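Orkiveo: work surfaces and wall linings
Progress report to Domside, second period, to the end of June

1. Status

Work in the period covered the table surfaces, the wall linings and the lighting survey. The surfaces and linings are complete. The lighting survey is complete but the changes arising from it have not been made. The project remains within its budget. One item, the replacement of diffusers, moves into the next period.

2. Table surfaces

All 4 tabletops have been supplied by Peeters and fitted. Two arrived with a bow along the long side and were exchanged at the supplier's cost. The exchange took nine working days and accounts for most of the slippage against the plan submitted in the first period.

Levels were checked after fitting and again two weeks later. One table had dropped at the rear left corner and was packed up with a steel shim. The others needed no adjustment. Edges are sealed on all sides, including the rear edge, which was left out of the original specification.

The cleaning trial used plain water, then a mild detergent, then alcohol wipes. No marks remained after the detergent stage. Alcohol wipes left a faint bloom on one offcut, and the cleaning instructions now exclude them until Peeters has replied.

3. Wall linings

The earlier linings had a visible grain and picked up scuffs at elbow height. The new ones are plain, with no texture and no printed pattern. Joints are butted and were wiped flush with filler before painting. A second coat was needed in the corners, where the first had dried thin.

4. Lighting survey

Light levels were taken at 147 points across the tabletops, with the ceiling fittings at full output and the blinds closed. Levels were even from side to side and fell off slightly towards the rear wall. This is acceptable for the intended use. The survey did not measure reflections, and the method will be extended to record their position and size.

Clanent has offered two grades of diffuser for the ceiling fittings. The heavier grade gives a softer light but lowers the output. Samples of both have been requested.

5. Spending

Spending in the period was £3,057 — tabletops, linings, filler, paint and fixings. No charge was made for the survey. The diffusers are not included in this sum and will be met from the amount held over from the first period.

6. Next period

Fit sample diffusers over one table and repeat the survey there.
Obtain a written answer from Peeters on alcohol wipes.
Choose the diffuser grade and place the order with Clanent.
Issue the cleaning instructions.

7. Surface finish and reflections
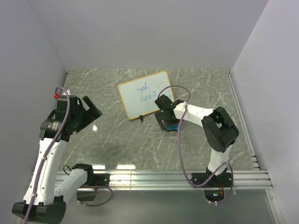

The choice of finish was settled on ease of cleaning, and reflection was given less weight than it should have been. The gloss on the grey marble-pattern top returns the light as two long strips close to the front edge, with a smaller spot near the centre-left. The pale grey walls show only soft shading in the corners, and no further work is planned on them. If the diffusers do not reduce the strips enough, a matt top will be priced for one table before any wider change is proposed.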